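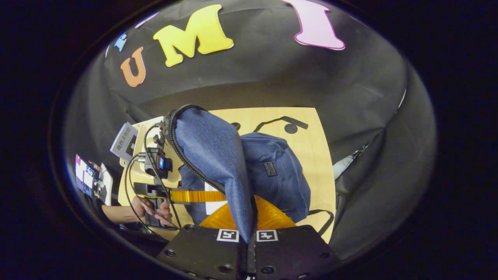

Saturday was the open day at Priltumeck, and I had been looking forward to it since December, when Paula Munteanu first told me she'd be running one of the demonstration tables. I got there early, which turned out to be smart, as the parking lot was full before I'd finished my coffee. Paula's table was the one I stayed at longest. The job on show was handling a backpack — a navy blue one, with a zippered flap — using a pair of handheld grippers. You hold one in each hand like a big pair of tongs, and the idea is that a robot can later learn from the way people move them. The black gripper fingers had the flap pinched right between them and standing up steeply off the bag, and I just stood there grinning. It's a flap on a backpack! I must open mine ten times a day and I had never given it a thought.

Cloth is hard, Paula told us. A box stays the same shape when you pick it up, so you can plan where your other hand should go. A bag sags and folds and the zipper wanders off to one side. She said she'd done 156 runs with bags before the open day and no two of them had felt quite the same to her. Each finger has a printed black and white square on it so the software can work out where the fingers are, and once she explained that, I started noticing little squares on things all over the building.

They let visitors have a turn, so of course I got in line (twice). The grippers are lighter than I expected. What threw me was losing my sense of touch — I kept squeezing far too hard, and then not hard enough, and I let go of the fabric more often than I'd like to admit. A girl who looked about eight went after me and was much better at it. Her dad and I agreed not to discuss it.

After that I wandered over to the Stalby hall, where a bigger arm called Ciron was stacking trays. It was fast and very smooth, and it drew the largest crowd of the day. I liked it fine. But it does one thing over and over, and after a few minutes I found myself drifting back to the bags to see what Paula was up to.

There was also a talk at two by someone from the Owusu group, on how many recordings you need before a robot picks up a new task. The figure on the slide was 1,086 for folding a towel. I would have guessed 80, maybe. Somebody asked whether the recordings from the slow, clumsy people were any use, and the answer was yes, some of them, as long as the person recovers and finishes the job. I felt a lot better about my turn after that!

If you're thinking of going next year, wear comfortable shoes and eat first, because the line for sandwiches was longer than the line for the robots. Paula says she wants to try shoelaces next. I've already asked her to save me a spot.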